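Relatório - Desperdício de fruta na cantina

Disciplina de Projeto, orientação: prof. Chantal Carrier

Objetivo: saber quanta fruta vai para o lixo ao almoço e porquê. Pesagem em junho, 30 almoços, balança Bodel emprestada pelo laboratório. Inquérito em papel, 332 respostas válidas. As folhas do 2º turno perderam-se em parte, ver anexo.

Resultados: a fruta inteira volta muito mais no tabuleiro do que a cortada. Motivo mais apontado - falta de tempo. Depois "está verde" e "não gosto de descascar". A laranja é a pior de todas.
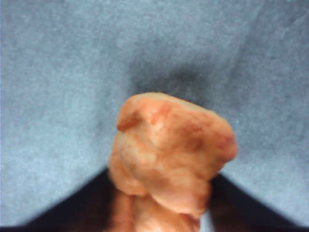

Na segunda fase pedimos à cozinha para servir a fruta já cortada. Melhorou logo, mas dá mais trabalho às funcionarias e escurece depressa (maçã, pera). O fornecedor, a Cormier, não respondeu ao nosso email.

Limitações: so uma escola, poucos almoços, e o peso inclui cascas. Faltou separar por anos.

Proposta: fruta cortada em dois dias por semana e repetir a pesagem no proximo ano letivo.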